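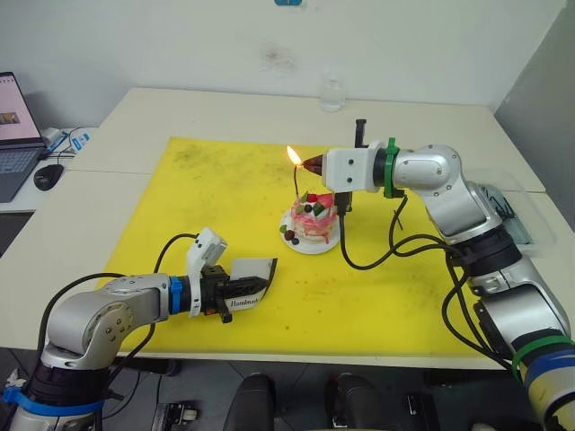 I've been grumbling about cocoa prices since December, and my brother-in-law has asked me to stop, so now it's your turn. Every time futures jump, the chocolate on my shelf goes up within weeks. Fine, beans cost more, I get it! But when the market slides back down, the price on the wrapper just sits there.

The bar I buy, from Fosto, got smaller too (I checked the old wrapper, it's 24 grams lighter). Same price, naturally.
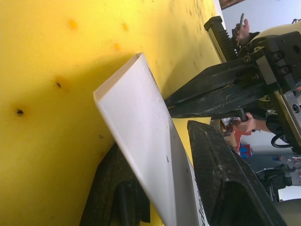 Czesław Wysocka, who trades the stuff and puts up with my emails, tells me makers lock in their beans months ahead, so they're still paying the old price when the headlines say it's cheap. Okay, I'll buy that for the way down. So why doesn't the same delay protect me on the way up? He hasn't answered that one yet, and I've asked him twice.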